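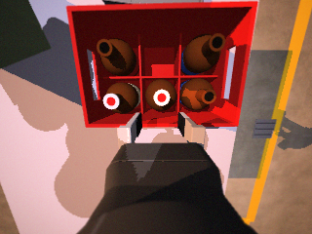 *Red six-compartment crate holding five brown bottles (computer rendering)*

**Fleltau** is a dry cider made in the Pastham valley from late-season bittersweet apples. The name is used both for the drink and for the pressing method, in which milled fruit is left to stand overnight before it is pressed.

## Production

Fruit is picked by hand or shaken from the tree, then stored for up to 11 days to soften. After milling, the pulp rests in open tubs -- a step known locally as the stand -- and darkens in contact with the air. It is then wrapped in cloth and pressed slowly. Juice ferments on wild yeast in tanks of 400 liters and is racked once, usually after three months. No sugar is added. The finished cider is still, amber, and high in tannin.

## Varieties

Two apples make up most of the blend. Noluleo is small, hard, and very bitter, and gives the cider its structure. Nwosu is larger and sweeter, crops every other year, and is prone to scab in wet seasons. Early apples that ripen in July are not used, as they lack tannin.

## History

The method was first written down by the grower Modupe Ajayi, whose orchard notes list 183 trees by row and rootstock. Planting fell sharply when growers moved to dessert fruit, and many old rows were pulled out. Grafts taken from the Ajayi orchard supplied most later plantings.

## See also

- Bittersweet apple
- Keeving
- Rack and cloth press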